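# Kitchen tips for working next to the arms

I keep these notes for the staff kitchen at Hellau, where we cook lunch for the offices and the workshop. We have had two arms on the side table since November. Before that, all the portioning and reheating was done by hand, mostly by me and Theresia Hämmerli. Some tips are about food, some are about people. Please add yours at the bottom of the printed copy.

**Cut for the gripper.** Slices for the arms should be thicker than what you would cut for yourself. A thin slice bends and tears when two fingers close on it. For sweet potato or squash I cut about as thick as my little finger, always the same, and I put the end pieces in the soup.

**Lay the slices in one direction.** They may overlap, like roof tiles, but do not make two layers. When I was in a hurry and threw them in as they came, the arm spent its time searching and I spent mine waiting.

**Use a foil tray with low sides.** A deep dish is good for people and bad for the wrist of the arm. If the foil edge is bent inside, straighten it before you start.

**Put the plate down first, then the food.** We like a plate with a clear color, for example pink, because on the brown mat it is easy to find for everybody. Keep the middle of the plate dry. Oil on the plate makes the first slice slide away.

**Open the oven door before the work begins.** A small toaster oven is enough for single portions. Turn it a little toward the table, so the open door does not stand in the way of your own hands. The glass stays hot a long time after you switch off. Write this on a card, because new people forget it.

**Keep the mat flat.** When a corner curls, roll it the other way overnight with a rubber band. Wipe it with warm water and a drop of soap, never with the rough side of the sponge.
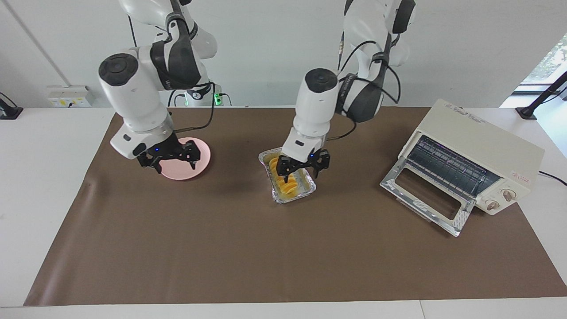

Remo Kaufmann wrote under my first version that the tips were useful but I had left out the main thing: his morning is now cut in small pieces. Earlier he stood one hour at the counter and portioned, and he could think about something else. Now he fills a tray, goes away, comes back, fills a tray again, and he asks who decided that this is less tiring.

I think he is right, and I changed the following tips after we talked.

**Prepare 3 trays at once.** Cover them and keep them in the refrigerator. Then you have a real piece of time for other work, and you are not called back for every tray.

**Agree who watches.** One person is responsible for the table until 11:30, and this person does not also answer the door. We tried it with "everybody looks a little" and the slices dried out while we all believed in the others.

**Do not let your knife hand become lazy.** Once a week we portion the whole lunch by hand. Nevzat Dağdelen asked for this – he was afraid that the younger ones would never learn it – and I was against it at first. Now I like that day.

**Clean the fingers before the food is hard on them.** Stop the arms first, then use a soft brush. Dried sweet potato is like glue.

**Say what you need in the meeting.** The arms took over portioning, but the ordering, the allergy list and the washing are still ours, and in the new plan they had no hours. Mal-soon Yeo wrote down every task for two weeks and brought the paper with her. After this we got the time back for the allergy list. For the washing we are still asking.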